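Nidomthorpe Robotics Society - kit helpdesk
Ticket 14: Laundry task clips rejected by the upload checker
Status: Open, waiting on member
Kit: hand-held gripper, second set
Project: Zirkbridge (household tasks)

Opened by member, 16:20
Uploaded a batch of folding and stacking clips from home. The checker refused 40 of them with "finger width not found". The other clips went through, and I can't see what they did to deserve it. Same bed, same clothes, same me.

Helpdesk, 16:55
Thanks. Please try these before we get the screwdriver out:
1. Restart the gripper with the fingers fully open.
2. Open and close it 3 times, slowly. The checker likes slowly.
3. Record one short clip and upload it alone.

Member, 17:30
Done. Restarted, opened, closed, felt silly. The short clip was refused as well. Same message, so at least it's consistent. I've also swapped the cable for the one in the Davanham box, which made no difference except that I now have two cables.

Helpdesk, 17:45
Which version of the checker are you on? And could you send a still from one of the refused clips, with the fingers open and something soft between them? Peltonen (the laptop, for new members) is still on the old version and passes nearly anything, so please don't use it as a second opinion.

Member, 18:10
Version 2. Still attached. I had been trying to take the top few things off the pile and put them back tidier than I found them, a low bar.

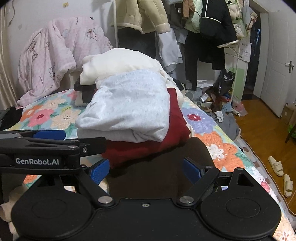
Still from a refused clip: fingers open at the front of the clothes pile, blue pads in view.

Helpdesk, 18:40
Pads are clearly in view, so I don't think it's your aim. My money is on the width setting, which goes back to the factory value if the kit is charged while switched on - a feature, according to the manual. Please load the settings file from the project folder, then send the short clip again. Don't delete the 40, we can run them through once the setting is right.

Member, 19:05
It was charging while switched on. Loading the file after tea.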